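Abundio Barajas, bench automation at Cekus. Rewrote our rules for arms handling liquids, posting the short version bc people keep asking. 1/

Old doc was 40 pages. Nobody read past page 5. New one fits on a card taped by the door – works better already

Rule one: dyed water only until the task has 19 clean runs in a row. One spill and you start over. Yes even if it was "just a drip"

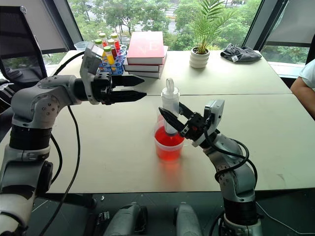
Rule two is about the idle arm. Gripper open, empty, parked where the operator can see it. Left one waits like that while the right holds the syringe upright in the red stuff. Never both arms over the same cup, we wrote that in after Neltetti

Rule three, caps stay on every tube thats not in use. Boring. Biggest drop in cleanups we had at Flevurthorpe

Dhillon wants a speed limit per liquid volume. I want one number for everything. still arguing, will post whoever wins

Full card goes up in September, send edits befor then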